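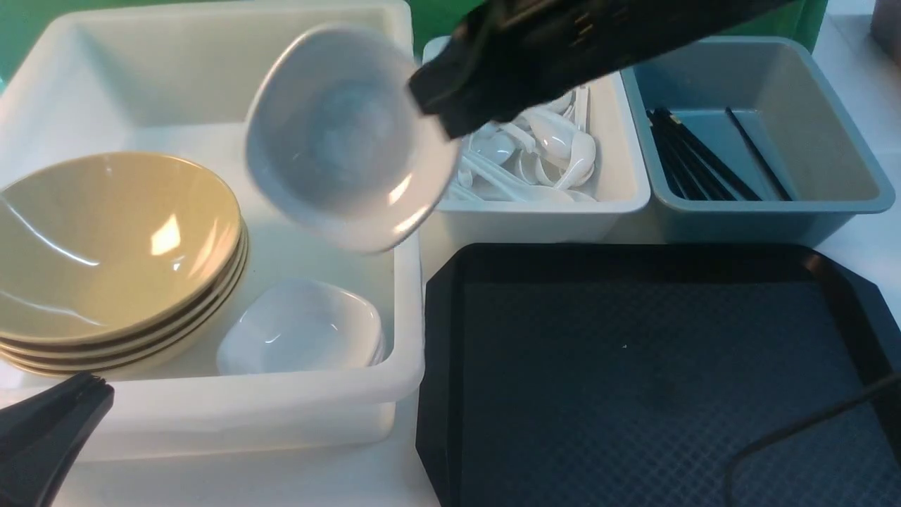 Angelica Dumlao
December, 11pm

Right, I've finished series 4 of Drastwood and I need to talk about it before I burst. Spoilers from here on, so mute me if you're behind!

So is Inspector Takeda gone or what? We last see her handing in her warrant card and getting on the night ferry, and then the credits roll with no music. They've never done that before. I sat there like a lemon waiting for an extra bit at the end.

The channel hasn't said a word about the cast for series 5. The only new name so far is Seo-ah Kwak, who's down to play a harbour pilot with a grudge against half of Jundwood. Sounds great, but she'd better not be the replacement.

My theory (bear with me) is that Takeda is working undercover at Angate. Go back to episode 2 and watch the phone call in the car park. She says "give me till spring" and we never find out who she's talking to!!

Also the locker. Number 2535. It's on the key she posts to her brother and then it's painted on the wall at the ferry terminal. You don't put that in twice for nothing.

My sister reckons the actress just wanted out after 11 episodes of standing in the rain. Rude, but I can see it.

Oh, and the fan petition to keep her has gone past 1000 names since teatime. I've signed it, obviously. Mum's signed it and she's only seen the Christmas special.

Starting again from series 1 tomorrow. Shout if you want to watch along, I'll be on after the school run.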